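Home Contents Previous Next Download

3.2 Materials and bins

The leftover pieces were given to us by a repair shop in Vilmont, which keeps them in one sack until the sack is full. From this sack we took 300 pieces. All of them are thin and flexible, and most had become tangled before we received them. We did not straighten or clean them, as we wanted to study the sorting in the condition in which a small shop meets it.

Three open bins stand side by side at the back of the table, in the order white, green, red. The white bin is for thin single strands, the green bin is for pieces that can be kept as a coil, and the red bin is for pieces on which no decision can be made. The tangled material is put in the middle of the table, where it can be reached from both sides.

Figure 3(a). A bundle of orange, blue and dark wires on the table. One more thin wire lies across the green bin, with an end on the table in front of it.

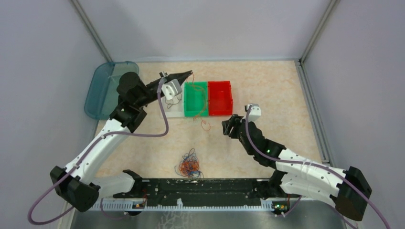 3.3 What counts as sorted

It was more difficult than we expected to say when a piece is "in" a bin. A stiff wire keeps the shape in which it was bent, so it stays inside the walls once it is placed there. Its loops take much space, however, and a second wire put on top catches in them easily. We therefore count a stiff wire as sorted when all of its length is below the rim, even if it has many curves.

Figure 3(b). Gray metal wire with irregular loops in the white bin. The neighboring green bin is empty.

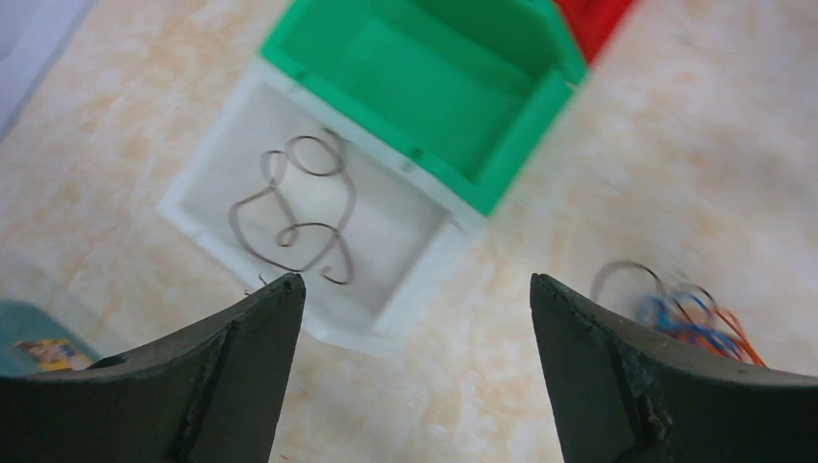

3630

Soft strands behave in another way. They follow the edge of the bin, and the part which hangs outside can pull the rest with it. For this reason we use a separate class, "partly sorted," for any piece that goes over a rim. Figure 3(c) gives a case of this class at the white bin, where a thin dark brown tangle hangs over the front edge. The reddish-brown coil in the green bin of the same figure is counted as sorted.

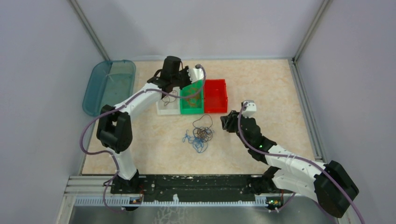 The class was added after the first of our 15 sessions, and the pieces of that session were judged again with the new rule. Pieces that fall to the table are returned to the middle and are not counted twice. The effect of piece length on the class is treated in Section 4.

Related articles
Kamard trays for the storage of short cord
Separating knotted yarn by hand: the Matubbar workshop
Flovo: a small vocabulary for bends and loops in wire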